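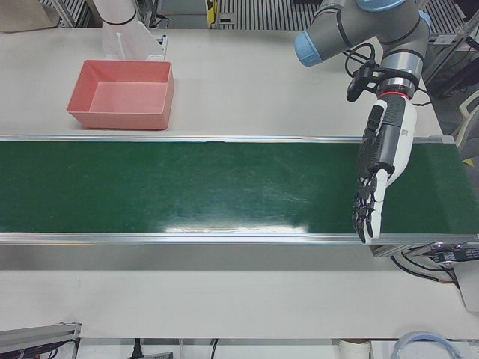

Packing hall opens its doors to new volunteers

August
By Anjana Gunawardena

The Honier food parcel scheme will move its evening sorting from the church hall to the Pasetti building next month. Sorting will start at 6 p.m., half an hour later than now, so that people coming from work have time to park.

The scheme sent out 727 parcels over the spring and early summer. Wakana Kamata, who draws up the delivery lists, expects the total to pass 1,000 before the end of the year. Most parcels go to homes in Hommont, with a smaller number taken out to the farms along Onishi Road.

There are now 13 delivery routes. Three of them have no regular driver, and the longest takes about 90 minutes. Drivers use their own cars and can claim fuel costs at the end of each month. Please keep your receipts – claims without them can't be paid.
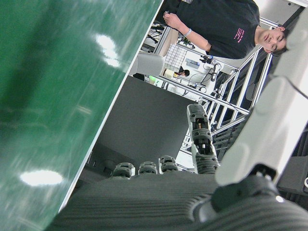

Green surface under the lights.

Dry goods are needed more than anything else at the moment, mainly rice, oats and canned fish. We have plenty of pasta and can't store any more of it. Jars are welcome if the lids are sealed. Please check dates before you drop anything off, as Katsuhiko Furukawa's team spent most of one evening in July taking out-of-date cans off the shelves.

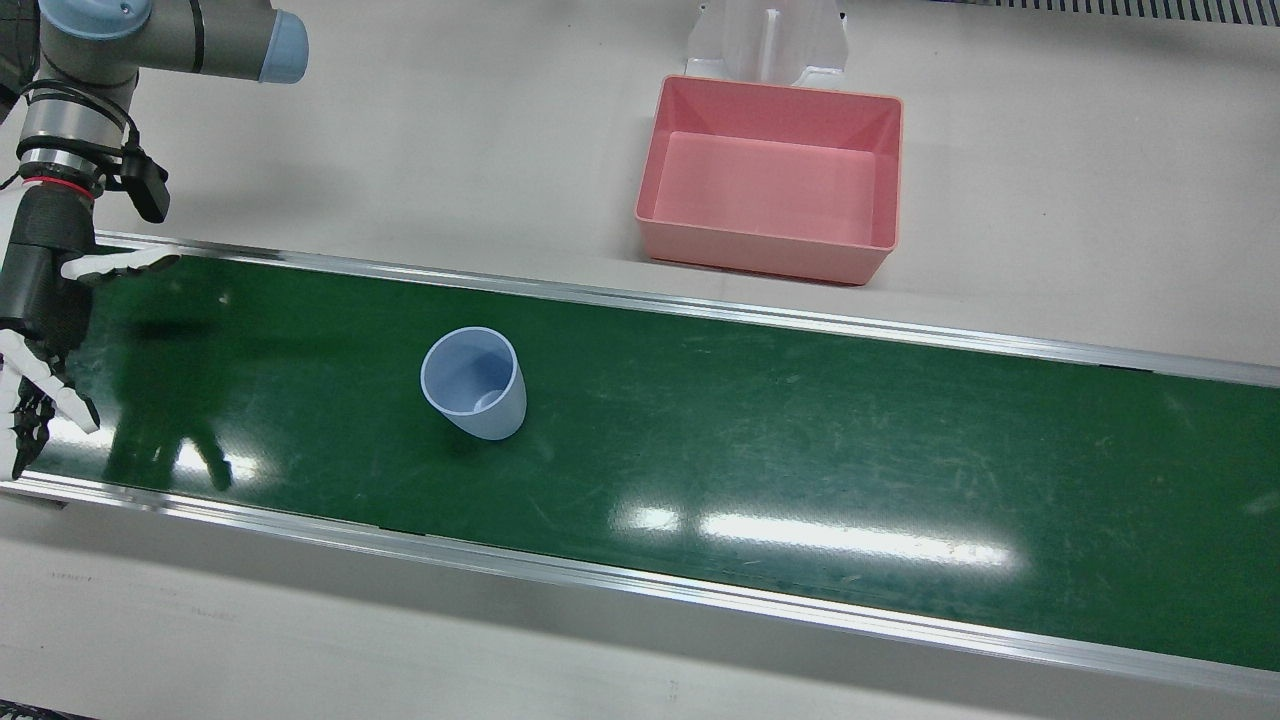

Fresh vegetables should still go to the church hall, where the refrigerator will stay until the new wiring is finished. Bring them in the morning if you can. To take on a route or join the sorting list, leave your name with Natsumi Fukuda at the library desk.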